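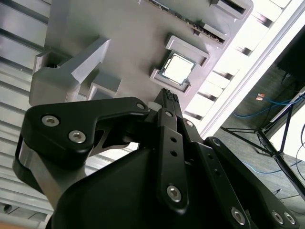

The projectionist at the Ulasgate arrives at four in the afternoon, two hours before the doors open, and the first thing he does is turn on the heating. Torbjørn Dalen has done this every February for most of his working life. The hall holds 279 people and it takes a long time to get warm.

The Ulasgate is the main venue of the Pillach short film festival, which runs for nine days at the end of winter. It is a former dance hall with a balcony, a sloping floor added after the fact, and a screen that is slightly too wide for the stage it stands on. Directors who have shown work there tend to mention the sound first. The hall was built for a band, and dialogue carries to the back row without much help.

This year the festival received 2060 submissions. It will show 24 of them in competition. The rest of the program is made up of retrospectives, a student section, and a late slot that begins at half past ten and has no fixed theme.

Numbers like those are common now. Festivals that once waited for parcels in the mail receive everything through a web form, and a filmmaker can enter a dozen competitions in an evening. What has not changed at Pillach is how the films are watched. The selection group sits in the Ulasgate from September through December, three evenings a week, and sees everything on the big screen. A film is never stopped partway through. Only then is it talked about, and the talk is usually short.

Dalen projects these sessions too, and by January he has seen more short films than most critics see in ten years. He does not vote. He was asked to once and said no.

"I would start looking for mistakes," he says. "I already look for mistakes. Focus, level, the wrong ratio. If I had to look for the other kind as well I wouldn't get anything out of it."

He came to the job from a cinema called the Major, on the other side of the river, where he was hired at nineteen to carry film cans up three flights of stairs. The Major had two screens and ran mostly action pictures and, on school holidays, cartoons. It closed when the lease ran out. The building is a furniture store now, and the old booth is used to keep the vacuum cleaners in. Dalen took the splicer and a box of leader with him on the last day, with permission, and both are still on a shelf at the Ulasgate.

Most of what he shows arrives as a digital file. A short comes on a drive or by download, is checked from start to finish, and goes onto the server in its place in the program. Checking takes as long as the film does. When a file has a fault, such as a subtitle track that slips by a second or a surround mix in which the center channel is missing, he writes to the filmmaker and asks for another. He has had replacement files arrive with eleven minutes to spare.

But there are still prints. Four films in this year's retrospective will be shown on 35 mm, and they are the ones he talks about longest. The oldest is "Stasus," a black-and-white film of twenty-six minutes about a man who repairs clocks in a town where the railroad has stopped running. It has never been released in any home format, and the print that Pillach is borrowing has a splice in the second reel that makes a sound like a knuckle on a table. Dalen has run it before. He knows when the splice is coming and says he still flinches.

The retrospective was built around that film. Its subject this year is work: people at benches, in kitchens, on night shifts. The earliest titles are close to silent even when they have sound, and the camera stays on hands for long stretches. The later ones talk more. Put side by side in a single afternoon, they make an odd kind of history, one in which faces show up late.

The competition films do not follow a theme, although some patterns turn up. Several were shot in one location, probably for reasons of money. Three are set in cars. There is a comedy about a funeral that the selection group argued over for longer than any other film, and which was kept in by a single vote. The longest title runs twenty-nine minutes, one below the limit, and the shortest is over before latecomers will have found their seats.

Pillach does not give a cash prize. The winner gets a screening the following year, at the opening, before an audience that has come to see something else. Some filmmakers find this a strange reward, and a few have said so from the stage. Others have traveled a long way to collect it. Last year's winner sat in the balcony with her parents and left by the side door before the lights came up — she came back later for the soup, which is served in the foyer after every evening program and is included in the ticket.

The opening is at seven. Dalen will have walked the hall by then, sat for a minute in the front row and a minute in the back, and gone up to the booth. He keeps the small window open during the first film so that he can hear the room. If people are coughing, he says, it is either the weather or the second act, and he turns the heating down a little before he decides which.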